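Zerkelel Fog Machine Review: One Season of Haunted House Use

By Finbarr Brophy

I help run a walk-through haunted house that goes up every October in a rented hall, and we hold a smaller summer version in July to try out new rooms and bring in some off-season money. Our old fogger gave out in the spring. I bought the Zerkelel from Garier, a party and stage supply shop, and used it for the whole July run. This review covers the machine itself, the timer remote and the fluid that comes with it.

What you get

The box holds the fogger, a hanging bracket, a wired timer remote, a wireless remote and one bottle of fluid. The power cord is attached and it's short, so plan on an extension cord if the machine is going anywhere other than right next to an outlet. The manual is thin but clear. It tells you how to fill it, how to clean it and what the lights mean, and that covered everything I needed.

Setup took a few minutes. Fill the tank, plug it in, wait for the green light. Warm-up from cold is 8 minutes, a little longer than our old one, and it stays ready after that as long as you don't run it flat out.

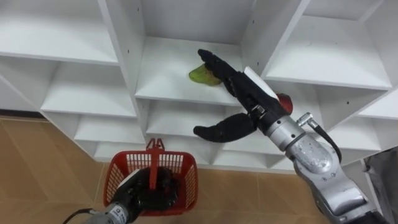 Output and coverage

We had it in two rooms. The first was the crypt, a low room with a fake stone ceiling, and it filled that easily. A 3 second burst was enough for each group, and anything longer meant people couldn't find the exit curtain. The second was the graveyard, a much bigger space with a high ceiling and a door that gets opened all night. It struggled there. The fog rose and thinned out before the next group came in, and we ended up running it on the continuous setting, where it shuts itself off to reheat every so often. That reheating break always seemed to come just as a full group walked in.

If you want fog that stays low on the ground, this won't do it by itself. You need a chiller. We built one from a cooler and dryer hose and it worked fine, though melting ice is a mess on a hall floor.

Noise

The pump makes a buzz you can hear from across a quiet room. With the soundtrack going, it's covered. In the crypt, where we keep the sound low, I hung a moving blanket between the machine and the path, well clear of the nozzle – it gets hot enough to burn you.

Remotes

The wired timer is good. You set the gap and the length of the burst with two knobs, and it keeps to them. The wireless remote is poor. It worked from 40 feet in the parking lot, but once there were a couple of walls in the way I had to stand in the doorway to get a response. Ferhat Sönmez, who plays our gravedigger, tried keeping it in his coat pocket and set it off by accident for most of one evening. We went back to the timer.

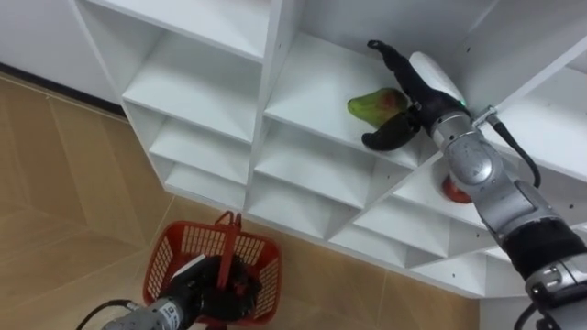 Page last changed: Monday, August 14, 2023

Fluid

The bottle in the box has a faint sweet smell and ran out after two nights. After that I switched to Taşdemir fluid, the standard density kind, and had no trouble with it. The fog hangs a bit longer and there's less residue on the props. Stay away from the scented ones. We tried a swamp scent in the graveyard and two of the actors asked us to stop.

Cleaning

Run the cleaning mix through at the end of the season, or more often if you use it every weekend. I did it once halfway through July and once at the end. Drain the tank before you move the machine. The cap doesn't seal well, and I had fluid all over the back of my car.

Should you buy it?

For a home haunt, a porch or one or two small rooms, yes. It's solid, the timer works, and it got through a month of steady use without a clog. For a large room, look at something stronger or buy two of these. We'll have it in the crypt again this October, and I'm still looking at options for the graveyard. The Narkotness has a bigger tank and a higher output on paper, but I haven't used one yet.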